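Saludo présente son plan d'équipement pour le tri robotisé en bac

Un budget pluriannuel, un seul poste pilote et une méthode d'achat ouverte aux petits ateliers

La société Saludo, qui prépare des jeux et du matériel éducatif en bois pour les écoles, annonce aujourd'hui son plan d'achat pour l'automatisation de la préparation des commandes. Le plan porte sur 2 cellules robotisées de prise en bac, à installer l'une après l'autre dans l'atelier de Rarnby. La seconde cellule sera commandée seulement quand la première aura donné des résultats suffisants.

La décision a été prise après une longue période d'étude, conduite par Janelle Bautista, responsable des investissements, avec l'intégrateur Pralis. Le catalogue de Saludo compte 2 211 références, dont 79 ont été retenues pour la première phase. Ce sont des pièces simples, de forme régulière, qui arrivent en vrac et que les opérateurs prennent aujourd'hui à la main.

« Nous avons reçu des offres très différentes, et il était difficile de les comparer », explique Janelle Bautista. « Certaines comprenaient la pince et la formation, d'autres non. Nous avons donc demandé à chaque fournisseur de remplir le même tableau, avec le prix du bras, de la pince, des câbles, de la sécurité et de l'entretien. »

Selon ce tableau, le bras représente une part moins grande que prévu dans le coût total. L'adaptation de la pince, les heures d'intégration et les pièces de rechange pèsent davantage. Saludo a choisi de placer ces dépenses dans une ligne séparée du budget – elle pourra être révisée chaque année, sans toucher au prix de la machine.

Le contrat avec Pralis prévoit une location avec option d'achat. Avant de lever l'option, Saludo fera un essai d'environ 1 000 prises par famille de pièces. Les critères d'acceptation sont écrits dans le contrat et concernent le taux de prise, le temps de cycle et le nombre d'interventions humaines.

Le logiciel de suivi Tosley sera utilisé pour enregistrer les arrêts et leur cause. Eduardo Lumbao, chef d'atelier, a demandé que ces données restent accessibles aux équipes : « Les opérateurs connaissent bien les pièces. Ils doivent pouvoir lire les chiffres et proposer des changements. »

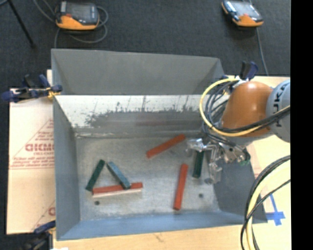

Rarnby, juin – Le travail étudié consiste à saisir des blocs de bois rectangulaires posés dans un bac en tôle aux parois inclinées. Quand des blocs s'appuient les uns sur les autres, la pince doit trouver un passage entre eux, et ce cas figure dans le cahier des charges au même titre que les blocs isolés.

Aucun poste de travail ne sera supprimé dans le cadre de ce plan. Les personnes affectées à la préparation suivront une formation à la conduite de cellule, dont le coût est déjà inscrit au budget.

Saludo mettra aussi son tableau de comparaison à la disposition des ateliers qui en font la demande. Le document est gratuit et rédigé en français.

Contact presse : Thierry Huet, service communication, Saludo
Contact technique : Arnel Lagman, Pralis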